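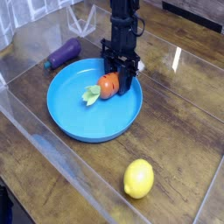 How do you clean play food that has felt leaves on it?

Wipe the hard part with a damp cloth and a drop of dish soap, and keep the leaves out of the water. If the leaves need cleaning too, dab them with a barely damp cloth, press them in a towel and leave the toy on a rack overnight.

That is the short version from the top of our toy care page. The longer thread it came from is below.

Cleaning and storing play vegetables for a toddler group
Posted by brevton_mom

I help with the toy corner at a toddler group in Brevton. We were given a box of play vegetables, mostly carrots, eggplants and lemons, plus some plates. They get chewed on. The eggplants and lemons are hard all over, but some of the carrots have soft leaves glued on at the top, and I don't know if they can go in a sink. The box has no label and no washing instructions.

I also want to know how to keep the sets together. Right now everything goes into one bin and the small stuff ends up at the bottom, under the blocks. We have 10 minutes to clean up before the next group comes in at noon, so it has to be quick.

Budget is small. I would like to avoid buying a new set.

Sherif Ouali

I looked after the toys at a day care in Madigan for nine years, so this is what we did.

Sort first. Hard pieces with no seams can go in a sink of warm water with dish soap. Rub them with a soft brush, rinse, and let them air dry. Pieces with a seam or a small hole get wiped only. Water gets inside the hollow ones and you won't see the mold until you squeeze one and something black comes out. Those go in the trash.

Anything with glued leaves is wipe only. Soaking loosens the glue, and then you have a loose leaf that a two-year-old can put in their mouth. Pull on each leaf once a month. If it moves, take the toy out.

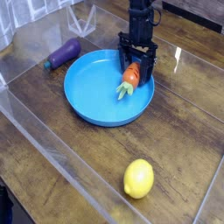 Carrot with a leafy top, held over a blue plate.

Plates are the easy part. Plain plastic ones with a rim can be washed like your own dishes, but check for cracks along the edge first. I kept ours off the bottom rack of the dishwasher after two of them warped.

For disinfecting, follow whatever your group already uses on its other toys and go by the label for how long it has to sit. Rinse after, if the label says so, and dry everything before it goes back in the bin. Damp toys in a closed bin is how you get the smell.

lesar_dad

We just throw ours in the washing machine in a mesh bag. Never had a problem. Cold wash, no spin.

Sherif Ouali

I would not do that with glued parts. Fine for all-fabric food, if the tag allows it.

olla_playroom

On storage – drop the big bin. We went through the same thing here in Olla. What works for us is one plate per set, and the kids lay the food out on the table before it gets put away. One plate, one carrot, one eggplant, one lemon. If a piece is missing you see it right then. After that the whole set goes in a zip bag or a shoebox with a lid.
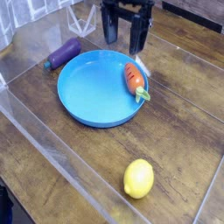 One set laid out: blue plate, carrot, eggplant, lemon.

The toddlers can do most of this themselves. Ask for "the purple one" and they will go find it. It also gives them something to do while you stack chairs.

Two more things. Tape a drawing of the set inside the lid so whoever is on cleanup knows what goes in. And keep a spare box for odd pieces, because a lemon will turn up in the dress-up clothes in July when you lost it in March.

brevton_mom

Thank you. I went through the box this morning and pulled two carrots with loose leaves. The rest are wiped down and drying on a towel. I have enough shoeboxes at home to try the set idea, and I'll ask about the disinfectant, I think it is the spray under the sink but I need to read the label.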